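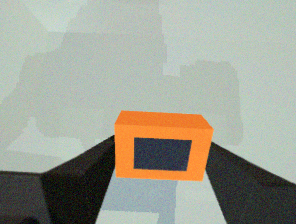 4. Setting Up the Simulated Table

Lurngate Robotics Club - Student Guide to the Pick-and-Place Project
Section revised March 20, 2022

This section covers loading the practice room in Pumell, checking the two camera views, driving the arm by hand, and recording your first attempts. You should already have a club login and a working copy of Pumell (Section 2), and you should have read the scoring rules (Section 3).

Allow one full meeting for this section. Work in pairs, with one person driving and the other watching the room view and keeping the log.

4.1 Before you start

You will need:

- A club laptop with Pumell installed
- A mouse with a scroll wheel (trackpads make the wrist controls very hard to use)
- A game controller, if your pair has signed one out
- Your pair's log sheet

Plug the laptop in. Pumell slows down on battery power, and slow playback will spoil your recordings.

CAUTION: Do not open Pumell on a laptop that is connected to the real arm. The program will look for a connected arm at startup and may try to move it. Unplug the arm's USB cable at the laptop end first.

4.2 Load the room

1. Start Pumell and log in with your pair's account. Do not use a personal account. Recordings made there can't be moved later.

2. From the Project menu, choose Open Room, then Cairns. Loading can take a few minutes the first time.

3. When the room appears, choose View > Reset. The table should be in the middle of the window with the arm mounted on its light-colored square board.

4. Choose Task > Handance. This places the orange part on the table and starts a new, empty task.

5. Check the task name in the title bar. If it still says "none," repeat step 4.

Note: The furniture in Cairns is scenery. You can't move the desk, the shelving or the cart, and the arm can't reach them. The table and the mounting board are solid, and the arm will stop if it runs into either one.

Note: The grainy speckle in the picture is normal. It comes from the render quality setting. Leave that setting at 6, the club default. Raising it makes the picture cleaner but the controls lag behind.

4.3 Set up the two views

The project uses a gripper view and a room view. The gripper view looks down past the fingers and is best for closing on the part. The room view shows the whole arm and is best for planning a move.

1. Choose View > Split.

2. In the left pane, select Gripper.

3. In the right pane, select Room, High.

4. Click once inside the room view and scroll until the whole tabletop fits in the pane.

5. Choose View > Lock. The views now stay put if you bump the mouse. 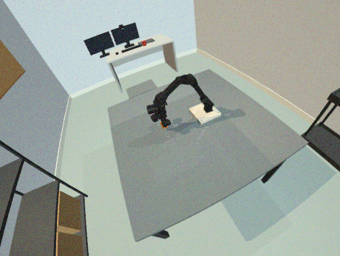
Figure 4-2. Room view with the arm reaching across the table. Most of the orange part is hidden behind the gripper.

When the gripper is low, it can block the part in the room view. Don't unlock the view to look around it. Use the gripper view for the last part of the approach, and go back to the room view once you are ready to lift.

Shadows are turned on in both views, and they are useful. As the gripper comes down toward the table, watch the gap between the fingertip and its shadow. A small gap means you are close to the surface and should slow down. In the gripper view, the arm's own shadow often falls across the table behind the part. It is only a shadow, and driving through it does nothing.

4.4 Drive the arm by hand

Practice each joint alone before you try to combine them. Swap drivers after each set of steps.

1. Click Enable. The status light at the bottom of the window turns green.

2. Set Speed to Slow.

3. Turn the base left and right with the A and D keys. Stop when the gripper is facing the part.

4. Raise and lower the shoulder with W and S.

5. Bend and straighten the elbow with the up and down arrow keys.

6. Tilt the wrist with Q and E until the fingers point down at the table.

7. Open the gripper with O and close it with C. Hold the key down for a full open or close. Tap it for a small step.

8. Press H to send the arm home.

CAUTION: Pressing H moves every joint at once and takes the shortest path. If the fingers are low when you press it, they can sweep across the table and knock the part away. Raise the shoulder first. The real arm behaves the same way, and there the thing it hits may be your hand.

If you are using a controller, the layout is on the card taped inside the controller case. The keyboard keeps working while the controller is connected, so keep your elbows off it.

4.5 Pick up the part

1. Open the gripper fully.

2. Turn the base until the part is centered between the fingers in the gripper view.

3. Turn the wrist so that one finger is on each side of the part, with the fingers facing the two short ends.

4. Lower the shoulder a little at a time. Stop when the part sits between the fingertips.

5. Close the gripper with short taps. Stop when both fingers meet the part.

6. Tap C once more to firm up the grip.

7. Raise the shoulder slowly and watch the gripper view. If the part tilts or slides, lower it again and start over from step 1.

8. Hold the part above the table for a slow count of five, then lower it and open the gripper.

Note: The dark blue rectangle on the part is a flat marking. It isn't a button or a screen. Use it to tell which way the part is turned. For scoring, the blue face should be toward the gripper camera when the part is lifted.

Note: Closing too hard won't break anything in Pumell, but it can make the part jump out of the fingers. This is a quirk of the contact settings. Patricio Riquelme maintains the room file and would like to know if it happens to you often. Write down the speed setting and the attempt number.

4.6 Record your attempts

1. Send the arm home.

2. Click Record. Wait for the red dot before you move.

3. Do the full pickup, steps 1 through 8 in 4.5.

4. Click Stop.

5. Mark the attempt Good, Dropped or Missed, and click Save.

6. Write the attempt number and the mark on your log sheet.

Save every attempt, including the bad ones. Last season the club saved 3,430 attempts, and 2,953 of them were marked clearly enough to use. The rest had no mark, or a mark that didn't match the log sheet.

If you clicked the wrong mark, don't delete the attempt. Open it in the Attempts list, choose Change Mark, and note the change on your sheet.

4.7 If something goes wrong

The arm won't move.
Check that the status light is green. If it is, click inside the room view once. Pumell ignores the keyboard when the Attempts list is selected.

"Joint limit" appears.
The joint has gone as far as it can. Back off a few taps in the other direction. You don't need to restart.

The part has fallen off the table.
Choose Task > Reset Part. If you were recording, click Stop first and mark the attempt Dropped.

Error 67.
The room file on your laptop is older than the one on the club drive. Close Pumell, copy the new Cairns folder over the old one, and start again from 4.2. Your saved attempts are kept somewhere else and won't be touched.

The two views don't match.
One pane has frozen. Choose View > Reset, then repeat 4.3.

For anything else, write down what you were doing and show it to Sheldon Fortin before you close the program. Section 5 covers moving the same pickup to the real arm - get your log sheet signed before you go on to it.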